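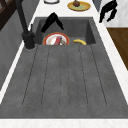 Cacao wants to be warm and damp at all times, like a houseguest who won't leave the bathroom. Fresh seed dies quickly once it dries out, so start the day the pod arrives. Rub the pulp off in sawdust, then rinse. A sink with a grooved drainboard is good for this, and a plate in the basin will hold the clean seeds.

Sow flat, 2 cm deep, in Trimitz seed mix. Keep the pots at 77°F or so and wait 17 days before you start poking around. I never make it.

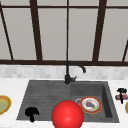
A kitchen window. Gray light is fine for seedlings.

Pot up in June. Growers in the Bodier valley plant 1,000 trees and expect losses - you have four and will take each one personally. Mist daily, feed lightly, and keep them out of drafts. Pods come in a few years, if the tree feels like it.

Last updated 5th January

Home | Sowing | Potting Up | Pests | Shop

© Kurkis Growing Guides | Contact us | Back to top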